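Eltum opens remote-control sessions for its fruit bowl task

Eltum has begun recording people guiding its two-armed robot bench through a simple kitchen job: putting fruit into a bowl. The recordings will be used to train Cirnimeo, the control software the company is building with Pumeck.

An operator moves a pair of hand controls and the arms on the bench follow. Each attempt is saved with the arm movements and the camera views together.
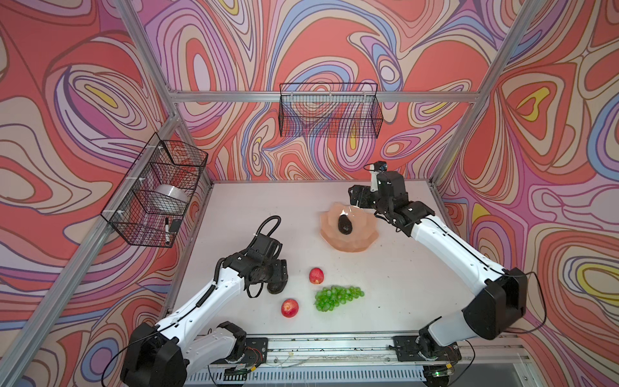
The bench with an avocado in the bowl, and apples and grapes still on the table.

Operators train for 2 hours before their attempts count. The plan is to collect 945 attempts by the end of December, shared between nine operators. Either arm may be used for any piece of fruit, and small pauses are left in — Eltum wants the software to learn from ordinary handling.
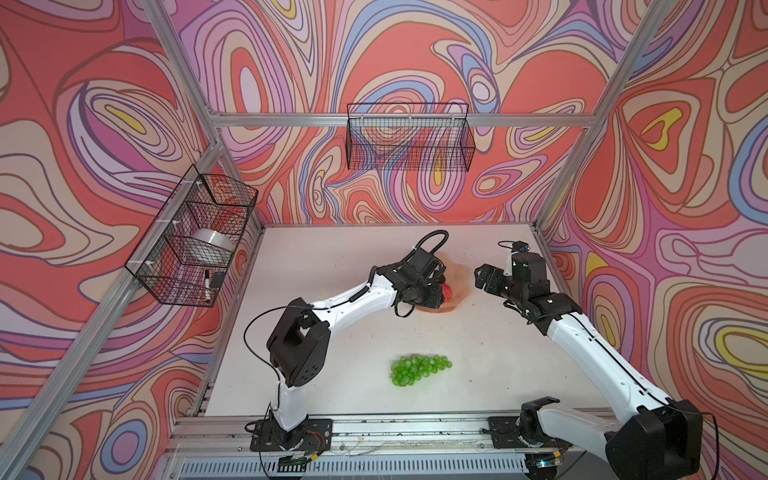
The left gripper holds a red object over the bowl.

Views from the wrists are saved as well as the wider one. They give a closer look at the bowl and at where the gripper fingers are before they close.

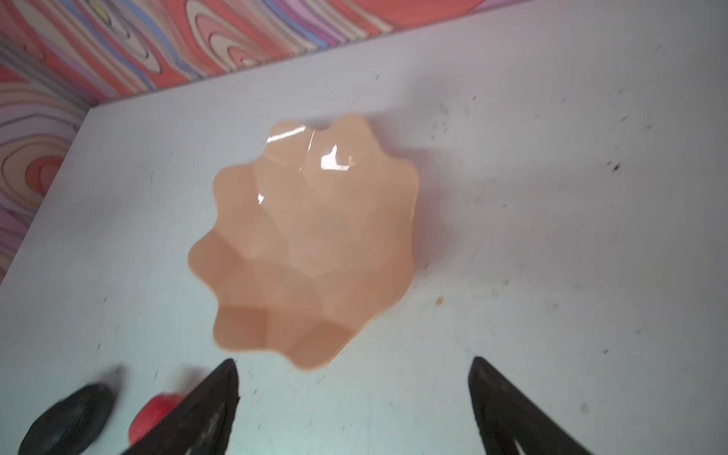 The bowl between the open fingers, seen from the wrist.

Attempts in which fruit is dropped are kept but marked separately. Pumeck will check the recordings each month and may ask for some to be repeated with the bowl in a different place.

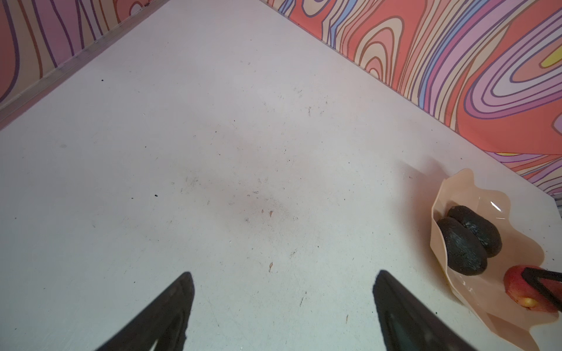 What happens next

Ansari, which supplies the hand controls, will fit a lighter set in the new year. Eltum then plans to add five more tasks, starting with folding a cloth. The first results from Cirnimeo are expected in March.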